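Water restrictions back on in Mokisden as Dolach pumps go onto manual

Mon 1 November

Mokisden is back on water restrictions from tonight, and this time it's got nothing to do with how much is in the dam.

Kevier Reservoir is in good shape. Best it has looked at this end of spring for a long while, the water office says. Trouble is getting it up the hill. The Dolach pump station, down on the flat past the saleyards, is being run by hand while its old controls get pulled out and new ones go in, and running by hand means less water in the high tanks at the end of the day.

So. Sprinklers off in the daytime for the top half of town. Around 2,000 homes affected, plus the primary school, the motel and the bowls club.

What you can and can't do

Sprinklers and fixed watering systems: before 7 am or after 7 pm only. Drippers are counted as a fixed system, a few people got caught out on that last summer.

Hand-held hose with a trigger nozzle: any time, any day.

Washing the car: fine on the lawn, bucket or trigger nozzle. Not on the driveway.

Filling a pool: not without ringing first. Topping up is okay if it's under 3,000 litres, and overnight is best.

Vegie patches: same as the rest of the garden, though the water office says nobody is going to be knocked up over a watering can.

Businesses that use water for a living (nurseries, the car wash, the laundromat) carry on as normal but are asked to hold off on hosing down yards.

Low side of Gallagher Road is not included. If your place gets its water from the lower main you can do what you like, within reason. The split runs along the railway, then up behind the showground. There is a map in the front window of the shire office and another at the library. People on the corner blocks should check it as a couple of them are fed from the opposite side to what you'd expect.

Why now

Fair question and it was asked more than once at last week's meeting, which went well past its finish time.

The short version is that the old gear was going to be left until winter, when demand drops right off. Then it tripped twice in October. The second time was a Sunday night and the high tanks were close to empty by breakfast. Some people at the top of the hill had brown water, some had none. The motel was handing out bottled water at reception.

After that the shire decided it would rather have a month of mild nuisance in November than a failure in the January heat with fires about. Hard to argue with, although a few did.

Most of the mechanical side of the station is sound. The pumps themselves were rebuilt not that long ago and are staying put. What is getting replaced is the cabinet, the wiring to it and the switches and buttons the operators use, some of which are as old as the building. Spares for the old ones have been getting scarce, and on both October call-outs the fault was traced back to the cabinet.

While the cabinet is out the station can't start and stop itself off the tank levels. Somebody has to be there. Two shifts a day, none overnight, and that's where the shortfall comes from. The tanks normaly fill while everyone is asleep.

What it costs

No special levy. The money is coming out of the water reserve, and the shire says bills will not move because of it. It would not give a total for the job until the last of the electrical quotes is in. We'll print it when we have it.

A request for a discount for houses on the restricted side was noted at the meeting but not voted on. It is down for the next one.

Brown water

There could be some. When flow in the main changes direction or speed it stirs up what is sitting on the bottom of the pipe. Run the cold tap closest to the street for a few minutes and it should clear. Leave the whites out of the wash until it does. If it hasn't cleared after 20 minutes ring the water office, and ring anyway if it smells odd.

Anyone on home dialysis or with other medical need for steady supply should already be on the priority list. If you moved here recently you might not be. Ring and get on it, takes no time.

Pressure will be down a bit in the evening too, worst near the lookout. Instant gas hot water units can cut out when the pressure sags, so if the shower goes cold around tea time that is likely the culprit, and there's no need to call a plumber straight off.
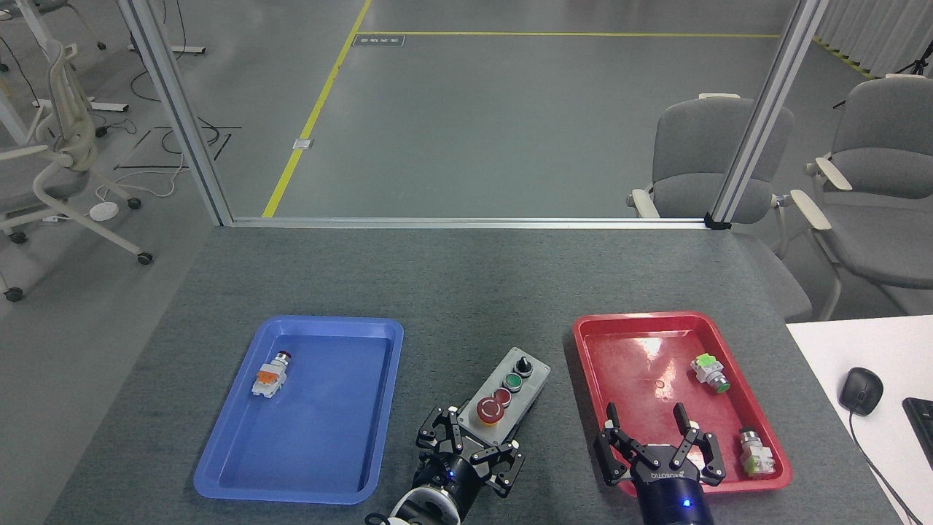 Selector knob and push buttons on a control box, a blue tray to one side and a red one to the other.

Fire cover

The brigade has been told and says it's comfortable. Its tankers fill from the standpipe on the lower main, which isn't touched by any of this. The hydrants up top still work and will still work, and the shire is holding a set level in the high tanks that won't be drawn down for anything except a fire.

With the grass the way it is, no bad thing. It was a wet September and everything along the creek and the rail line has shot up. Slashing of the reserves starts this month. Residents are asked to get their own blocks done before the end of November, when inspections begin. Green waste is free at the tip both weekends, trailers included, branches no thicker than your arm.

Farms and stock

Rural customers on the Kevier pipeline are upstream of the pump station so no change. Trough connections on the town edge, mostly the small blocks off the showground lane, are on the high main and may run slow in the afternoons. If you have horses up there, fill something in the morning.

The standpipe at the saleyards stays open for carters. Expect a queue. It was backed up to the gate on Saturday after word got round, with plenty of ute tanks in the line that probably didn't need to be.

How long

Four weeks is the plan, a bit less if the weather stays cool and the testing goes well. The new cabinet has to be run alongside hand operation for a while before anyone trusts it overnight, and that part won't be hurried. Restrictions could be eased partway through, once the station can look after itself for at least one night shift.

Rangers will be out but the first visit is a chat and a card in the letterbox. Fines after that. None were issued last summer.

The pool opens as planned on Saturday. It was filled in October before the trouble started, and it's on the lower main in any case. Splash pad at the park is off until further notice, sorry kids.

Updates go up on the shire noticeboard every Friday and in this paper the week after. The water office is open normal hours, and the after hours fault number is on the back of your bill. Please don't ring the pump station directly, theres only the one phone and it's needed.

Also from the meeting: the footpath on Gallagher Road has been put back again, this time to after Christmas. Same contractor is digging for the new cable to the station and can't do both. The bus shelter goes in regardless, and the temporary stop outside the bakery stays where it is until it does.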